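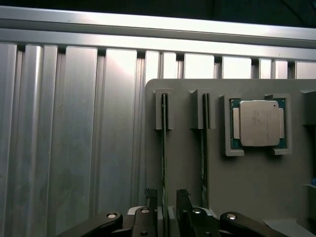 计时终了前的最后一次犯规,不该由场上裁判单独决定

篮球规则里有一个长期没有处理好的问题:比赛末段,领先一方故意犯规,用两次罚球换掉对手的一次三分出手。领先三分、剩余时间不足十秒时,许多教练会毫不犹豫地要求球员在对方过半场后立刻犯规。规则允许这样做,统计上也常常支持这样做。我的意见是,规则应当修改,修改的对象是判罚的归类方式和复核程序,罚则本身可以基本不动。

先把问题限定清楚。本文讨论的是领先方犯规,与落后方为了停表而犯规是两件事。后者同样拖长比赛,但落后方犯规之后交出了罚球,也就承担了分差扩大的风险,交换大体是对等的。领先方犯规则不同。它取消的是对手唯一能够追平的出手方式,付出的代价最多两分,且两分不足以改变领先关系。也就是说,现行罚则在这个特定分差下出现了定价错误。

错误的来源并不复杂。普通犯规的罚则是按照整场比赛的平均得分价值设计的。一次进攻的平均得分略高于一分,两次罚球的期望值在多数球队那里高于这个数,因此在正常时段,犯规一般不划算。到了最后几秒,一次进攻的价值不能再按平均得分计算,应当按它改变胜负的概率计算。分差为三时,两分和零分的区别很小,三分和两分的区别极大。罚则没有随之变化,犯规方便得到了一个折扣。

反对修改的人通常提出三点。

第一点,落后方仍有机会:第一罚命中,第二罚故意罚失,再抢进攻篮板。我认为这不构成充分的补偿。故意罚失需要球碰到篮圈,又要弹向本方球员能够到达的位置,而防守方占据着靠近篮筐的内侧位置。这是一个训练价值很低、随机性很高的动作。用它来替代正常的三分进攻,等于用一种观众不想看、球员也很少练的技术决定比赛。

第二点,犯规本身有风险,时机晚了会送给对手三次罚球,甚至打成四分。这一点是事实,但它说明的是执行难度,不说明罚则合理。一种行为容易做坏,不等于做好之后应当得到奖励。况且这一风险目前很大程度上取决于裁判如何认定投篮动作的起点,而这恰恰是最不稳定的一类判罚。

第三点,规则已经有违反体育运动精神的犯规这一项,可以处理明显不以球为目标的接触。问题在于认定标准。熟练的防守队员知道要把手伸向球,先碰球,再碰前臂。从动作外观看,这是一次正常的抢断尝试;从战术安排看,全场都知道他奉命犯规。裁判依据的是前者,后者不在他的判断范围之内。

佩特里克·内德尔库(Petrică Nedelcu)执教地区联赛的Filine队多年,是这种战术的坚定使用者。他的说法很直接:规则给了这个选择,不用就是失职。我同意这句话的后半句。教练的责任是在规则之内提高胜率,把责任推给教练个人没有意义。正因为如此,问题只能在规则层面解决。

他的对手、Neves队的曼宗翰(Tsung-han Man)持另一种看法。去年9月两队交手,Neves落后三分,最后一攻在中线附近被犯规,第一罚命中,第二罚故意不中,篮板被Filine收下,比赛结束。曼宗翰赛后没有批评裁判,只提出一个技术性的疑问:他的后卫接球时双脚已经对准篮筐,球已经向上移动,这算不算投篮动作的开始?当值裁判的答复是不算,理由是接触发生时球尚未过腰。我反复看过那个回合的录像,无法确定。规则书上的措辞是“连续的投篮动作”,没有提到腰。各地裁判培训中采用的参照点并不一致,有的看持球手,有的看非轴心脚,有的看躯干。

我手上有一份记录,来自Neves俱乐部的录像分析员本文迪达·金特拉(Benvinda Quintela)。她整理了929个末段回合,挑出其中99次领先三分时的故意犯规,逐一标注接触时刻和持球姿态。样本来自一个地区联赛,不能外推到其他水平的比赛。她本人也提醒我,标注由她一人完成,没有做过一致性检验。我引用它只为说明一件事:其中有10次,她看了多遍仍不能判断投篮动作是否已经开始。这类回合的罚则差别是两罚与三罚,对应的胜负概率差别非常大,而场上裁判需要在全速状态下一次给出结论。

据此我提出以下修改。

一、比赛最后阶段,领先方在前场以外或三分线外对持球人犯规,且领先三分时,进攻方可以选择罚球,也可以选择放弃罚球、在就近边线掷球入界,比赛计时恢复到接触发生的时刻。选择权每次犯规均有效,犯规照常计入个人和全队累计。

二、同一回合内第二次出现此类犯规,除上述选择外,另加一次罚球,由进攻方任意队员执行,罚球后仍由进攻方掷球入界。

三、凡涉及投篮动作起点的认定,最后阶段一律可由录像复核。复核采用统一参照点,即持球手开始向篮筐方向作连续上移。场上原判只在录像不能给出明确结论时维持。

第一项的作用是取消折扣。进攻方如果认为罚球更有利,仍然可以罚球;如果需要三分,就保留出手机会。第二项防止领先方用连续犯规消耗对手的组织时间。计时恢复这一条不可缺少,否则每次犯规都能偷走零点几秒。第三项需要设备,但现有的即时回放系统已经够用,不必新增机位。

可以预见的困难有两处。首先是时间。末段比赛已经很长,复核会使它更长。拉萨·扎林斯(Rasa Zariņš)做过多年技术代表,她主张为每次复核设上限,超过时限即维持原判。我赞成设限,但上限不应短到使复核流于形式。另外,领先方故意犯规的收益下降以后,出现次数也会下降,省下的罚球时间应当计入同一本账。

其次是分差门槛的人为性。为什么是三分,两分和四分怎么办?领先两分时,两次罚球足以追平,交换基本对等,不需要干预。领先四分时,单次三分命中不能追平,故意犯规的收益有限。三分之所以特殊,来自三分线的存在,门槛由得分制度给出,并非随意划定。

也有人建议走得更远,例如采用目标分制,停掉末段计时,先达到指定分数者获胜。Stilier杯去年用过这一办法,赛事主管瓦斯科·马加良斯(Vasco Magalhães)对结果表示满意,并称故意犯规几乎消失。我对此有保留。目标分制消除了计时,也就消除了压哨球,改动范围远大于问题本身。为了修正一个分差下的一类犯规而重写终局方式,从工程角度看不经济。Fandura联赛的做法更接近我的设想:它允许进攻方在末段放弃罚球、选择掷界外球,不过没有计时恢复,也没有第二次犯规的加罚,效果因此打了折扣。

规则修改应当先在低级别赛事试行一个完整赛季,并公开全部末段回合的标注数据,至少由两人独立标注。评价指标建议取三项:领先三分时的犯规次数、终局阶段实际用时、投篮动作认定的改判比例。如果第一项没有明显下降,说明选择权不足以改变教练的决策,届时再讨论提高罚则。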